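Spare room bed: oil it, wax it or leave it alone?

Home and Garden > Furniture and Repairs

Thread started 2025-04-17

mossbank_lane
Right, need opinions before I ruin something. Inherited a wooden bed with the house when we moved to Almont in January. It's sound but the finish has gone dull on the side where the sun gets in, and there's a sticky patch on the footboard that won't shift with washing up liquid. Husband says sand the lot and start again. I say no, too much dust, too much work, and we've got people staying in 8 days.

Has anyone used the Selero oil? The shop in town sells it and the tin says it goes over anything. I don't believe things that go over anything.

tinpot
Don't oil it till you know whats on there already. If it's varnish the oil just sits on top and goes tacky. Then you've got two sticky patches.

Drop of water on a bit that doesn't show. Beads up = sealed. Soaks in = oil or wax or nothing.

gravelrash
What tinpot said. Also people staying in 8 days is not long enough for oil, whatever the tin says. Smell hangs about for ages in a small room. We did a chest of drawers and had to keep the windows open for a fortnight. Jumpers still whiffed of it.

mossbank_lane
Water beaded up. So varnish?

gravelrash
Varnish or lacquer. Either way leave the oil in the shop.

harbour_kettle
Going to disagree. You can put a thin coat of oil over old worn varnish if you rub it back lightly first and wipe off every bit of the extra. Did it on a whole bedroom set, two beds and a wardrobe, 7 years ago, never gone tacky. The trick is wiping. People slap it on like gravy and then moan.

tinpot
Worn varnish maybe. Hers is beading so it isnt worn. There's nowhere for it to go.

harbour_kettle
It's beading on the bit that doesn't show!! Which is where you told her to test it. Of course it's beading there. Test the dull side.

tinpot
Ok fair point. Test the dull side.

pennywort
Can I butt in. Before anybody puts anything on anything, clean it properly. Most "gone dull" is polish build-up. Years and years of spray polish with dust in it. White spirit on a soft rag, small area, windows open, see what colour the rag comes up. Mine came up like strong tea and the wood underneath was lovely -- ended up doing nothing else to it at all.

Get into any grooves with a cotton bud or an old toothbrush, they hold the most muck. Same with the edges round panels.

Ours, the honey coloured wood, after the clean and a bit of wax:

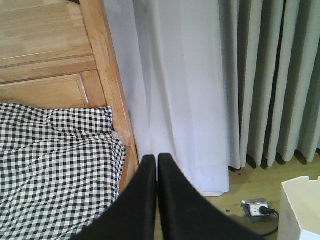 Photo: pennywort / own picture

Wax was just plain clear stuff, not a posh one. Two goes, buffed with an old tea towel in between. Took an evening with the radio on.

gravelrash
That's come up nice. What sort of wood?

pennywort
No idea, sorry. It was secondhand and the seller didn't know either. I stopped worrying about it.

mossbank_lane
Ooh ok. I like the sound of this one as it's the least work. Does white spirit hurt varnish?

pennywort
Never has for me. Meths will though, don't mix them up!! Meths takes some finishes straight off.

tinpot
Seconded re meths. Ask me about my nan's sideboard. Or don't.

oldwick
Unpopular view but sanding is the only real answer. You're all just moving dirt about. 240 grit, then finer, dust sheet down, job done in a weekend. I did our stairs and it's the same principle.

harbour_kettle
Stairs are solid. If her bed's got veneer on the panels she'll be through it in ten seconds with a machine. Then what.

oldwick
Then by hand. Gently.

harbour_kettle
By hand, gently, whole bed, 8 days, with guests coming. Good luck to her.

gravelrash
Price it up as well. Local bloke wanted £237 to strip and redo a single bed, just the ends. I laughed but having since done one by hand I sort of see it.

mossbank_lane
Blimey. Not paying that.

Update -- tested the dull side, water beaded there too, only slower. Did a patch with white spirit like pennywort said and the rag is DISGUSTING. Sort of brown yellow. Patch looks miles better. Husband has gone quiet about sanding.

Sticky bit on the footboard is softer but still there. Think it's where a sticker was.

tinpot
Sticker glue, try a bit of cooking oil left on for ten mins, then white spirit again to get the oil off. Plastic scraper, old bank card will do. Not a knife.

harbour_kettle
So oil on varnish is fine now is it

tinpot
For ten minutes!

mossbank_lane
Ha. Will try tomorrow. Is there any point waxing the slats while I'm at it or is that daft?

pennywort
Daft. Hoover them, and tighten the bolts while the mattress is off. Ours creaked for months and it was one loose bolt at the head end.

gravelrash
And candle wax on the slat ends if they squeak. Just rub it on dry.

mossbank_lane
Ta everyone. Off to find a toothbrush I don't like.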